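August 19, 2021

So the spare room finally has a proper table! I'd wanted a white one forever (Savvas says white shows every crumb, and he's right) and paid 200 dollars for it, which hurt a little. But wow, does it brighten things up in there. I keep walking in just to look at it.
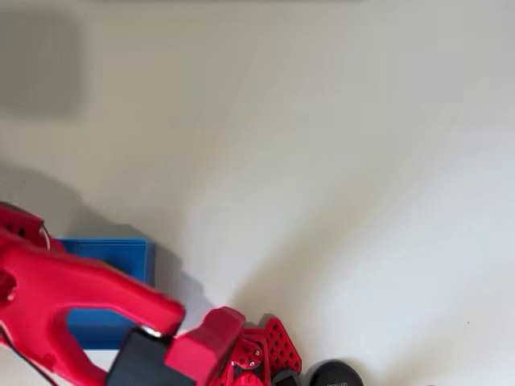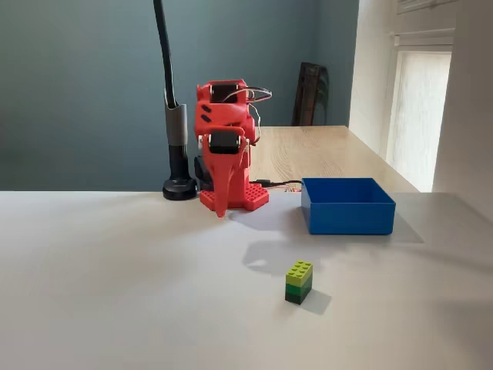
I'm wiping the top down every night before bed, so we'll see how long that lasts. Blue bins are my new thing too. Anything small goes in a bin, the bin gets a shelf, and I stop finding screws in my socks. Next up is the closet, which I've been putting off since February. Wish me luck!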